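## 7.4 Recovery after a missed card pick (fault 389)

Fault 389 is raised when the gripper closes fully during a pick from the draw stack and the width check finds nothing between the fingertips. The arm stops at the pick height and the dealing task is held. The same fault can appear in the Clestevon simulator and on the Honura arm, and the steps are the same for both unless marked.

**CAUTION** — On the real arm, press the stop button before reaching over the mat. A held task is not a safe state. The arm can resume if another operator clears the fault from the desk.

1. Write down the fault number and the cycle count shown on the status page. The case that led to this section failed at cycle 1,046.
2. Select **Hold > Open fingers**. Wait for the status to read OPEN.
3. Select **Retract**. The wrist must rise straight up. If it moves sideways, stop and go to 7.6.
4. Compare the stack height in the task file with the stack on the mat. A value left over from an earlier deal is the usual cause.
5. Correct `stack_top` and save. Do not edit `mat_origin` at this stage.
6. Check that the gripper yaw is set to 90 degrees. Other values let a fingertip come down on the neighbouring stack.
7. Select **Approach only**. The arm moves to the pre-pick pose with the fingers open and waits there.
8. Check the clearance between the fingertips and the draw stack from at least two viewpoints. A single view hides errors in depth.
9. If the clearance is acceptable, select **Single pick**. If fault 389 returns, save the log and reload the layout from the last good copy.

**Note** — Reloading the layout resets every card and game piece to its stored position. Any deal in progress is lost.

**Note** — In builds before 1,245 the width check runs before the fingers have finished closing, so a good pick may also be reported as missed. Update before changing any stack values.

**CAUTION** — Do not raise the grip force to clear this fault. It has no effect on a wrong pick height, and on the real arm it bends the cards.

Arm at the pre-pick pose, fingers open (step 7):

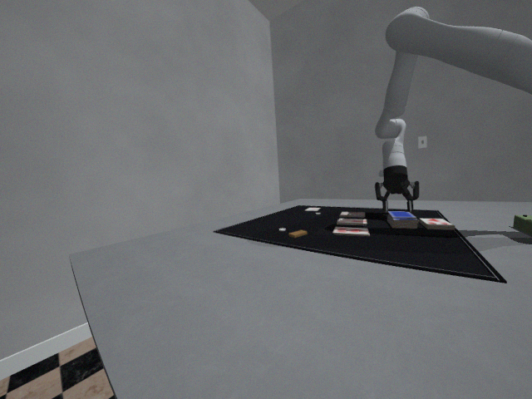

Severyn Kravets: Step 5 needs a line about units. The task file takes millimetres but the simulator panel shows metres, and I copied the panel value straight across. The arm went for the mat on the next approach and tripped the force limit. Retract worked normally after that.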